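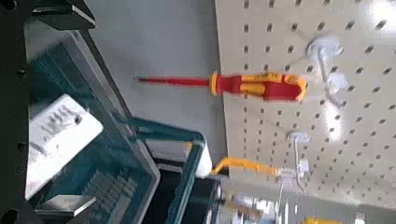 Hekow has moved the upkeep of its small-parts cell in Narberg onto a fixed schedule, after a run of short stops in November was traced to the way the gripper was being looked after. The cell picks parts from plastic bins and hands them on to a packing station. Under the new setup, the tools for the job have a place at the cell itself. An insulated screwdriver with a red and yellow handle hangs on a white hook on the pegboard, next to the teal bins, and the two black gripper fingers are left open while the arm is parked for checks. Technicians used to sign tools out of the main shop, a trip that often took longer than the repair.

The schedule splits the work in two. At the start of every shift, an operator wipes down the fingers, checks the wrist camera for dust and runs the gripper through 16 open-and-close cycles with no part in it. If the fingers fail to meet evenly, the cell stays down until a technician has looked at it.

The longer service comes after every 122 hours of running time. The finger screws are taken out, cleaned and put back with fresh thread locker, and the cable at the wrist is checked for wear where it bends. The arm is then sent to four taught points above the bins. If it misses any of them, the camera is calibrated again before picking starts. The full service takes 40 minutes, most of it spent on the calibration check.

Power to the arm is locked out for all work on the fingers and the cable. It comes back on only for the cycling and the taught points, with the guard door closed.

The November stops came down to loose finger screws. The gripper would close slightly off center, the part would turn in its grasp, and the packing station would reject it. Operators had been fixing this by shifting the pick points in the program – a change that held for a day or two and then made things worse.

Gallardo, the company that installed the cell, wrote the first draft of the schedule and trained both shifts. Service records are kept in Jonari, the maintenance software Hekow already uses for its conveyors.

A second cell, on the other side of the same hall, will go onto the schedule once its worn gripper fingers have been replaced. The parts are on order.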